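Progress report to the Tedine Fund
Hodton Karting Club, junior racing program
Wednesday, February 19, 2020
Prepared by Ayuba Darko, program manager

Since the last report we have finished the winter block of indoor sessions and started getting the karts ready for the outdoor season. Jonatan Ekström is still lead coach. The grant is being spent as planned except for two lines, tires and transport, covered below.

Drivers

The program has 60 juniors signed up. Most of them came back from last season. The younger group trains on Saturday mornings and the older group on Saturday afternoons, and we swap the two when there is a race the next day. We had a waiting list in August that has now cleared, mainly due to the second afternoon slot your grant paid for.

Coaching

Jonatan changed the winter sessions to put more time into braking and corner entry. Lap times came down for nearly all of the older group. The younger drivers are less even, and a few of them still lift off too early into the hairpin at Ogundipe. He plans to walk the track with them on foot before the first outdoor session, which worked well last year.

We also started short classroom talks on flags and race rules. Attendance was poor at first, so we moved them to before the driving and it improved.

Karts and equipment

Two of the older chassis were found to have cracks near the seat mounts. Both were welded by Arura, who also checked the rest of the fleet. One engine is still away for a rebuild. We expect it back before the first race, but if it is late we can run the opening round with a spare from the rental fleet.

The new race suits and gloves have been delivered. Three suits were the wrong size and have gone back.

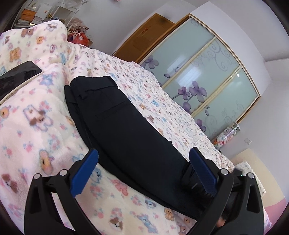
Tires are running over budget. We have spent $3054 so far, and the indoor surface wore through the fronts faster than we allowed for. Jonatan now rotates them left to right after every second session. We do not expect to buy another set until the outdoor season is under way.

Transport is under budget by $110 — the Ogundipe test day was rained off and we got the van deposit back. With your approval we would like to move that money to the tire line. Please let us know by email if a form is needed.

Next steps

The first outdoor practice is set for the end of next month, weather permitting. Before then we need to finish the brake checks, confirm the race entries and renew the medical cover for race days. The renewal quote has not come in yet — I will forward it when it does.

The next report will cover the opening two rounds and will include full lap times for both groups.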